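Protokoll der Besprechung Zweiarm-Greifplatz, Angebot Foma
Oktober, Beginn 9 Uhr, Besprechungsraum Diekmann, Halle 2

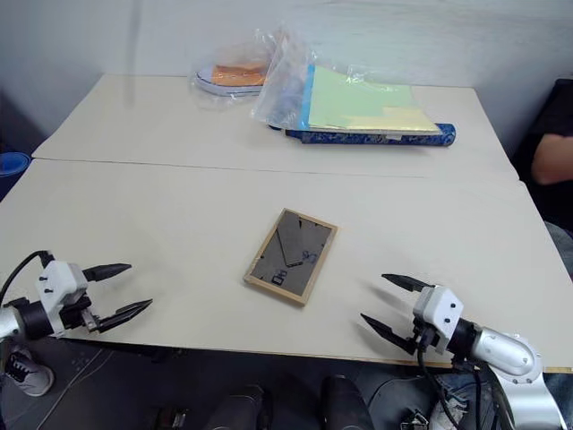 Abb. 1: Zweiarmplatz mit Parallelgreifern, Bilderrahmen auf dem vorderen Tisch

Anwesend: Theda Haberkorn (Leitung, Verpackung), Edit Kovács (Technik, Protokoll), zwei Vertreter der Firma Foma, Einkauf
Entschuldigt: Arbeitssicherheit

TOP 1 Stand der Erprobung
Frau Kovács berichtet über den Probebetrieb. Die Artikelliste umfasst 88 Positionen aus dem Versandlager, darunter Bilderrahmen, Schuhe in Klarsichtbeuteln, Papierstapel und Rollenware. Bearbeitet sind bisher 50 Positionen. Rahmen werden zuverlässig aufgenommen, wenn beide Greifer gleichzeitig an den Schmalseiten ansetzen. Liegt der Rahmen schräg, muss er vorher ausgerichtet werden, das kostet Zeit. Bei Beutelware rutschen die Finger häufig ab.

TOP 2 Angebot
Foma bietet das Paket Bososell an (zwei Arme, Parallelgreifer, Steuerung, Einweisung). Die Monatsmiete beträgt 3.710 Euro, Wartung inbegriffen. Ersatzfinger werden getrennt berechnet. Frau Haberkorn bittet um eine Preisliste für Verschleißteile. Der Einkauf fragt nach einer Kaufoption; Foma reicht die Konditionen schriftlich nach.

TOP 3 Vergleich mit Asden
Das Angebot von Asden liegt vor, enthält aber nur einen Arm. Für die Rahmen reicht das nach Einschätzung der Technik nicht aus. Der Vergleich wird trotzdem zu Ende geführt, weil der Einkauf zwei vollständige Angebote braucht.

TOP 4 Aufstellung
Zwei Tische hintereinander genügen als Arbeitsfläche. Offen ist, ob die Fuge zwischen den Platten bei flachen Artikeln stört. Foma empfiehlt eine durchgehende Auflage. Die Kabelführung an den Greifern soll vor einer Übernahme mit der Arbeitssicherheit besprochen werden, ebenso der Abstand zum Bedienpersonal.

TOP 5 Beschlüsse und Aufgaben
Die Erprobung wird bis zum Ende der Artikelliste fortgesetzt.
Foma: Preisliste, Konditionen Kaufoption, Muster gummierter Finger
Kovács: restliche Positionen, Auswertung der Fehlgriffe nach Artikelgruppe
Einkauf: Rückfrage bei Asden zur Variante mit zwei Armen
Haberkorn: Termin mit der Arbeitssicherheit

Nächste Besprechung nach Eingang der Unterlagen von Foma.

Protokoll: E. Kovács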